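Workshop notebook, August

Baumgart 3-tonner, the Jarbridge dropside. Page 17 of this saga.

Got the gearbox back in before lunch. It went in on the second try, the first having been a rehearsal with the clutch plate in backward. Bianca Ilie saw the whole thing and has agreed to bring it up only when it suits her.

Brake side is less cheerful. Both rear wheel cylinders are pitted past honing. The Flovska catalog lists a replacement under part 109, and what they mailed us fits the lighter van and nothing else on earth. Sent it back with a note. Bianca thinks the Sovorville dealer may still have old stock, as he has old everything. Will call before he closes at 4:30.

Front springs: the nearside main leaf is cracked at the eye. Offside looks fine, which I take as a threat. Do both.

Wiring. A previous owner liked brown wire and used it for the lights, the horn, the fuel gauge and something that ends in a knot behind the dash. I pulled the knot out and the wipers still work, so either it did nothing or I will find out what it did on a hill. New loom goes in after the cab floor, not before. Note to self, underlined twice in the paper copy. 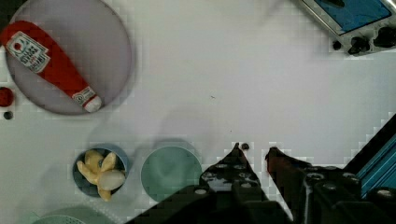

Cab floor patterns are cut in cardboard and marked L and R. Check them against the pedals again, the clutch pedal slot on L looks a finger too far forward. The door skins can wait. Paint can wait longer. Bianca wants the original green and has a chip of it from under the seat box. I have seen the chip and would call it gray.

To get: rear axle gasket, 2 brake hoses, spring bushes, a better mood about the handbrake linkage.

Sovorville called back at 4:10. He has one cylinder. One.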